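# Friday at the Bronholm vinegar works

I finally made it out to Bronholm for their November open day, and I'm still burping apple cider vinegar (sorry!).

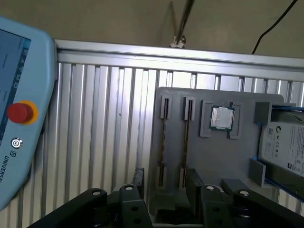 *Control panel with the red stop button, aluminum framing behind it*

The tour started at 4 and Nisreen Ghanem took us around. She's been making vinegar for ages and talks fast, so my notes are a mess. What I did get down is that the cider goes into oak barrels with a bit of the old batch, and then they mostly leave it alone. The barrel room smells so sharp your eyes water – in a good way, if you're me.

Then the tasting! Six little cups, lined up from mild to fierce. The pear one was lovely and soft, the malt tasted like every fish and chips I've ever had, and the Aoun, their date vinegar, was dark and sticky and almost like molasses. My friend Hiba Haddad drank hers straight and asked for more. I'd put it on roasted carrots, or maybe vanilla ice cream.

The shop only takes cash, and small bottles go fast. I came home with two of the date and one pear. Parking is behind the church on Kositz Road, around 100 yards back from the gate.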